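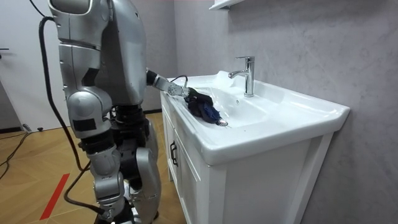

Second night, Landport

Quick one before bed. Back from the theatre about an hour ago and the kettle's on.

So – Khunthong at the Landport studio, second night of the run. New play, five actors, no interval. I went in knowing only that it was a family thing about a ferry. It is a family thing about a ferry. Two sisters inherit it, one wants to sell, the uncle won't get off it. You'd think that would run out of puff after half an hour and it doesn't.

Seats about 100, I'd say two thirds full. Good for November. Tickets were 18 quid which I moaned about on the bus and had stopped moaning about by the second scene.

Boonmee Duangkaew plays the uncle. Best thing in it by a mile. Hardly moves for the first twenty minutes, just sits on a crate peeling an orange, and I couldn't look at anyone else. Then he gets the long speech about the flood and does it almost under his breath. Woman next to me leaned so far forward I thought she'd go over the rail. I last saw him in Pastus, the shouty one with the bishops, and wouldn't have known it was the same man.

The sisters. Younger one very good, quick, funny, throws lines away in the right places. Older one still finding it, I think. She had a habit of landing on the last word of every sentence – every SENTENCE, like that – and it got in the way of the row in the middle, which ought to be the big moment. Might well settle down by the end of the week. Second nights are always a bit flat anyway.
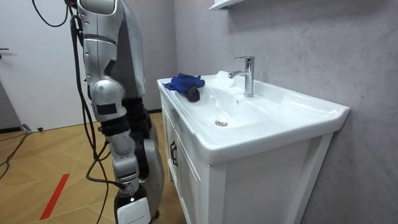 The row itself is too long too. Same three points going round, and then they go round again. Cut four minutes and it would fly. The script runs to 375 lines before the ferry even gets mentioned by name (I bought the playtext, yes I counted, it was a slow bus home) and it could lose a fair few of those as well.

Lighting lovely. Low and yellow, then that cold blue for the morning scene. Sound less so. There's a river noise under everyhting and from row F it was more like a fridge. When it finally cut out, just before the end, you did feel it go, so maybe that was the plan. Still a long time to sit with a fridge.

Ending I won't give away. I liked it, the couple behind me were cross about it all the way down the stairs.

Go if you can, 6 more performances I think, check with the box office as the leaflet and the poster dont agree. Sit on the left for the uncle's speech.

Next up is Ola, same venue, which is a one-woman thing with a cello. Not sure about the cello. Going anyway.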